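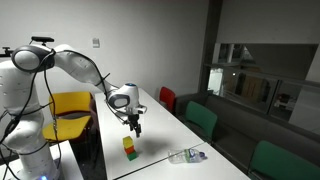

Are We Free of the Dishes Yet?

Every October somebody writes in to ask whether it's time to stop teaching the kids to load a dishwasher. Faraji Magesa has asked twice, so this month I went over to the Plutell lab in Hillville to find out.

The short answer is keep teaching the kids.

The longer answer involves three small cubes. Green on the bottom, orange-red in the middle, yellow on top, with a bit of a lean to the right. My niece builds the same tower and then kicks it over. The arm, a tall white thing with two black fingers, has no interest in kicking, and I'd call that a point in its favor. Cubes are kind to a robot. They have flat sides and they keep their shape while you think about them, and the arm likes to think.

The crumpled bottle is another matter. It lies on its side right across the crack between two tables, blue cap and all, and picking it up is what most of us would call tidying. A squashed bottle has no proper sides. Squeeze it wrong and it's a different bottle. The team told me they had logged nearly 3000 tries at soft and dented things, and that 80 percent sounded good to them until they pictured it with wine glasses. I pictured my mother's.

I asked about laundry and got a long look.

Over at Killano they claim a machine that folds a towel in 40 seconds, provided a person lays the towel flat first. At that point I'd have folded it. The Odera people are said to be working on socks, and I wish them strength.

Faraji, the sponge is under the sink. I'll ask again next year.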